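Boards > Health Tech > Robots > Visits and Open Days

Browse Ask Unread Members Log in

Was the suturing demo at the Astport open day really automatic?

posted by dull_pencil

Went to the Astport open day in December, mostly for the Flondale room, where they had the robot sewing up a practice wound. The handout says the system "closes an incision autonomously." I stood there for 12 minutes and I'm not convinced. A man sat at a console the whole time with his back to us, and when I asked what his hands were doing I was told he was "supervising." They also stopped between stitches, twice for long enough that people wandered off to get coffee.
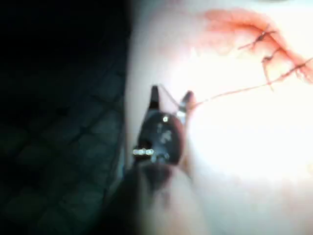 My other gripe is the thread. Three dark stitches across a closed cut is fine, I'm not saying it can't sew. But who put the first one in? Who ties the knots? The handout skips all of that and goes straight to a success rate of 100 percent, with no word on how many tries. Has anyone been to one of these and gotten a straight answer?

ferrywake

I went to the Kukutach one last spring, different outfit but a similar pitch. Ask them three things. Does the person at the console have to approve each stitch? Does a person pick the entry points? What happens when the needle slips? At Kukutach the answers were yes, yes, and "we restart the run." They called that autonomous too. I wouldn't say anybody lied to me, but the word was carrying a lot. Some of these setups are also just recording a human operator so the software can learn from it later, and from the public side of the rope that looks the same.

As for the success rate, ask for the number of attempts and what got thrown out. If they only ran it 7 times on the same pad under the same lights I wouldn't put it on a handout.

gravel_and_tea

its all remote control. same with the ones in hospitals

Moulin Road Mike

Not quite, gravel. The hospital kind is remote control and the makers say so. What dull_pencil is asking about is whether this one does any of it by itself, and you can't tell by watching. Go at 6 when the crowd thins out and ask whoever is changing the pads. I got more from that than from the talk.

Comments

dull_pencil: Emailed them ferrywake's three. Got the handout back as a PDF.

oatbin: lol of course

ferrywake: Try again and ask only the first one.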